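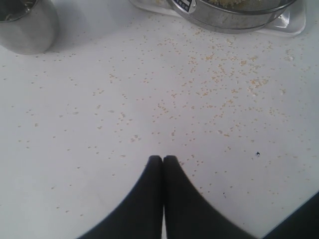

Resholm Robotics Club forum > Student projects > Kitchen task: is pouring and sieving worth our time?

tunstall_m
Posted 2021-11-28

Wrist view from the countertop task, posted so we're all arguing over the same thing. Grain all over the counter, sieve at the back with a heap in it, fingers closed.

My question for the group is whether we keep going with this for the December showcase. The project sheet says "transfer dry grain to sieve, then clean the work surface." We've logged 584 attempts and I can't tell from our notes what we learned from the last 400 of them. The notes mostly say "ok" or "not ok." Ok by whose standard?

gbramwell
I'd keep it. Everyone else at the showcase will be stacking blocks. Suvis stacked blocks last year, and the year before.

tunstall_m
And Suvis placed both years.

ifeoma_a
My problem is with the second half of the task. How are two fingers with narrow rounded tips supposed to clean up hundreds of tiny grains that are mostly lying apart from each other? You can't pick them up one at a time in an 18 minute slot. Has anyone done the math on this or are we just hoping?

gbramwell
You wouldn't pick them up. You'd hold a brush or a scraper and sweep.

ifeoma_a
Then the task is "hold a brush," and the sheet should say that. Right now a judge reads "clean the work surface," looks at the counter, and marks us down for every speck.

jmottram
Teacher hat on for a second. The rubric gives 20 points for the surface and it is graded by eye from the front of the table. It doesn't say spotless. I'd still like to see a number from you all before you claim it's clean. Weigh what goes in the sieve, weigh what you started with, report the difference. That's a better result than a nice video.

tunstall_m
Weighing I can get behind. Does the Griletti scale still work?

jmottram
It does, but the battery door is held on with tape. Please don't lose the battery door.

g_desmet
Coming at this from the vision side. Pale grain on a white counter is about the worst pairing you could choose. Look at the left, where it thins out to single specks. I wouldn't trust our threshold to find those, and I wrote the threshold. There's also a tiny dark bluish speck to the right of the fingers that isn't grain at all, and my code would probably find that one first.

Can we use a dark mat?

gbramwell
A dark mat feels like cheating. Real kitchens have white counters.

g_desmet
Real kitchens have people in them with a sponge. We're a school club trying to get one measurement that means something.

ifeoma_a
+1 for the mat. Also, Gareth, you said two weeks ago that the spill was "mostly contained." Look at that band under the sieve and tray and tell me what contained means.

gbramwell
I said mostly. And it is thickest up by the sieve, so it's in the right neighborhood. Bickerstaff's team had grain on the floor.

tunstall_m
I don't care what Bickerstaff's team had on the floor.

OK, what I'd propose. We split the task. Part one is the transfer, measured by weight like Joanne says. Part two is the sweep with a brush, on a dark mat – Godelieve picks the mat. If part two still looks bad after the next build night we drop it from the showcase and say so on the poster.

gbramwell
Fine with the split. Not fine with dropping it after one night. Give it two.

ifeoma_a
One. We've given it 584.

jmottram
Two nights, and somebody writes down more than "ok" this time. I'll leave the scale in the cabinet next to the spare grippers.

g_desmet
I have black felt at home but grain will stick in it. Looking for something smooth, will post when I find it.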